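直した服を着て働いてもよいと思う

グナールス・ビテ（Gunārs Bite）

先月、職場の同僚に「ビテさん、ズボンが破れていますよ」と小さい声で教えてもらいました。親切な人です。私は「はい、破れていたので直しました」と答えました。ひざの内側に、濃い青の布を当てて、白い糸で縫ってありました。同僚は少し困った顔をして、「おしゃれなんですね」と言いました。

おしゃれのつもりはありませんでした。穴があいたから、ふさいだのです。けれども、この短い会話のあと、私は何日も考えました。直したことが見える服は、日本の職場ではまだ説明が必要なのでしょうか。

私はラトビアの小さい町で育ちました。祖母の家には大きな缶があって、ボタンがいっぱい入っていました。着られなくなったシャツは、まずボタンを取り、次に襟を取り、残りは雑巾になりました。祖母はそれを節約とも環境のためとも呼びませんでした。呼び名がない仕事でした。私は子どものころ、その缶に手を入れて音を聞くのが好きでしたが、縫い物は下手で、今も下手です。

日本に来て、最初に驚いたことの一つは、きれいな古着がとても安いことです。家の近くの「バークデール」という店では、500円の棚がいつもいっぱいです。500円のジーンズは、私の昼ご飯より安いです。もちろん、私は買う側として喜んでいます。しかし、そのジーンズの裾を直す店に持っていくと、直す値段のほうが買った値段より高くなります。店の人も「新しいのを買ったほうが安いですよ」と正直に言ってくれます。

ここに私の意見があります。「新しいのを買ったほうが安い」という言葉は、計算としては正しいですが、助言としては足りないと思います。その計算には、次に買うズボンを探す時間が入っていません。体に合うまでの、あの固い何週間かも入っていません。私のように足が長くて腰が細い人は、合うズボンに出会うことがそもそも少ないのです。せっかく出会ったものを、ひざの穴一つで手放すのは、少し急ぎすぎではないでしょうか。

それで私は、月に一度、火曜日の夜に開かれる直し物の会に通い始めました。「サイトン」という喫茶店の二階で、七時から九時までです。教えてくれるのはウズマ・タルプルさんで、もともとは着物の寸法直しを習った方だそうです。参加者はたいてい黙って縫っています。ときどき誰かが針を落として、みんなで床を見ます。

ウズマさんから最初に習ったのは、縫うことよりも、服を平らに広げることでした。机が小さければ床でも、ベッドの上でもかまいません。ジーンズは立体ですから、手に持ったままだと傷んだ場所が丸くなって、穴が実際より小さく見えます。ポケットの口と、ベルトを通すところの付け根は、とくによく見ます。私は自分のジーンズを広げて初めて、ひざより腰のほうが先にだめになりそうだと気がつきました。
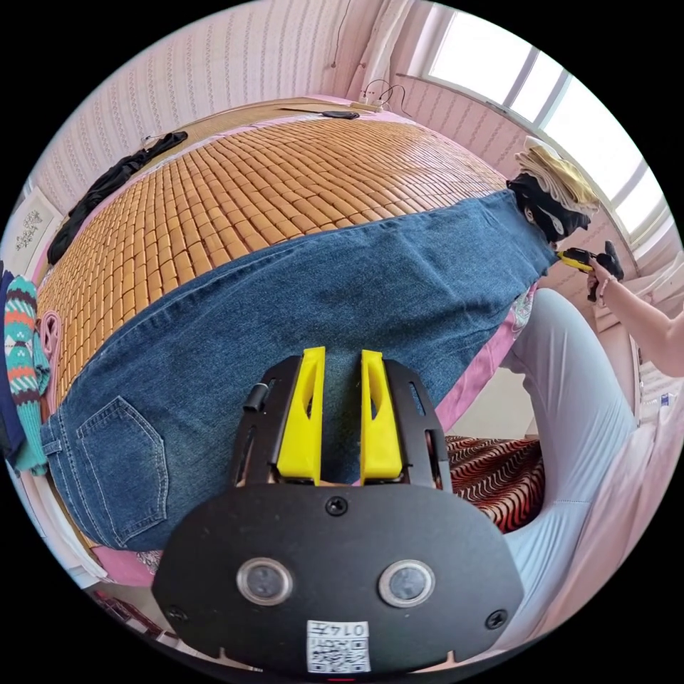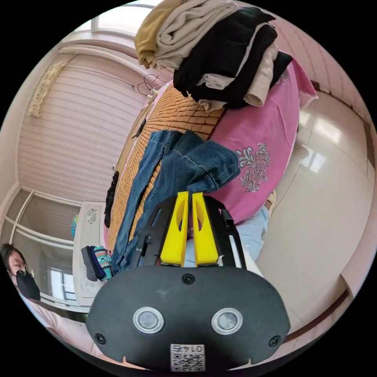
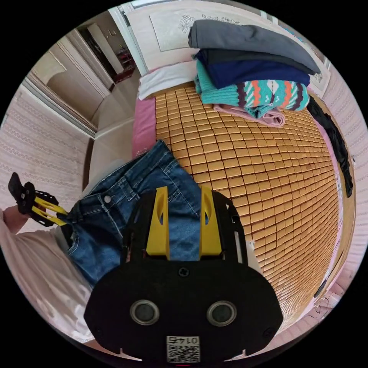 3枚目：竹のマットを敷いたベッドとジーンズ

服を広げて見る習慣がつくと、買うときの目も変わります。以前の私は、色と値段だけを見ていました。今は裏返して、縫い代が残っているかどうかを確かめます。縫い代が細い服は、あとで広げることができません。表から見るとよく似た二本のズボンでも、裏を見ると、直すことを考えて作ったものと、そうでないものがあります。私はこの違いを、値札に書いてほしいと思います。洗濯の表示があるのですから、「裾を三センチ出せます」という表示があってもよいはずです。

この話を会でしたとき、アディール・ブグティさんという参加者が反対しました。彼は以前、衣料の会社で働いていました。縫い代を多く取れば、一枚の布から作れる数が減り、その分は値段に乗ります。多くの客は縫い代のためにお金を払わない、と彼は言いました。たぶんその通りです。私も昔の自分なら払わなかったと思います。ただ、払わなかった理由の半分は、縫い代という日本語を知らなかったことです。ラトビア語でも、その言葉を店で使ったことはありませんでした。知らないものには、お金を払いようがありません。

もう一つ、よく言われる反対があります。直すことは時間のある人の趣味だ、という意見です。これは私には痛い言葉です。私は子どもがいませんし、夜の七時に喫茶店の二階に座っていられます。小さい子どもが二人いる家で、靴下の穴を一つずつかがってくださいとは、とても言えません。ですから私は、すべての人が自分で縫うべきだとは書きません。自分で縫わない人も、直し屋に頼むことはできます。そして頼む人が増えなければ、直し屋は減っていきます。私の駅の前にあった小さな直し屋は、一月に閉まりました。ご主人は腕のよい方で、私のコートの裏地を替えてくれました。今その場所には、スマートフォンのケースを売る店が入っています。

では何を変えたらよいでしょうか。私は大きな制度のことはよくわかりません。修理の代金を安くする制度を持つ国もあると読みましたが、それが日本に合うかどうか、私には判断する力がありません。自分に言えるのは、もっと小さいことです。

たとえば、職場の服装の決まりです。私の会社の決まりには「清潔で、破れのない服装」と書いてあります。よい決まりだと思います。清潔であることは、相手への礼儀です。けれども、当て布をした服は破れているのでしょうか。私は総務のシャブナム・ブットーさんに、この点を質問してみました。彼女は決まりの紙を二度読んで、「破れていたけれど、今は破れていない、ということですね」と言いました。そして、書いていないことは禁止ではない、と教えてくれました。私はこの答えにとても満足しています。できれば、紙にもそう書いてほしいです。書いていないと、私のような外国人も、新しく入った若い人も、遠慮してしまうからです。

言葉のことも少し書きます。日本語には「繕う」という美しい動詞があります。辞書で引いたとき、私はすぐに好きになりました。ところが同じ動詞が「その場を繕う」「体裁を繕う」にも使われると知って、がっかりしました。まるで、直すことと隠すことが同じ箱に入っているようです。ラトビア語で育った私には、この二つはかなり遠い行為に見えます。白い糸で縫った私のひざは、何も隠していません。むしろ、ここに穴がありました、と大きい声で言っています。同僚が困った顔をしたのは、その声が少し大きすぎたのかもしれません。

ウズマさんは、私のこの意見に賛成しません。見えないように直すのが技術だと考えていて、私の縫い目を見ると、いつも少し悲しそうにします。先月は「せめて糸の色を合わせましょう」と言って、紺の糸を一巻きくれました。使ってみると、確かにきれいです。離れて見れば、直したことがほとんどわかりません。それで私は今、左のひざは白い糸、右のひざは紺の糸のズボンをはいています。どちらが正しいか、まだ決められません。

次の会では、ベルトを通すところの付け直しを習う予定です。生地が何枚も重なっているので、普通の針では曲がるそうです。太い針と、指ぬきを持ってくるように言われました。指ぬきは祖母のものがリガの妹の家にあるはずなので、送ってくれるように頼みました。届かなければ、商店街の手芸店で買います。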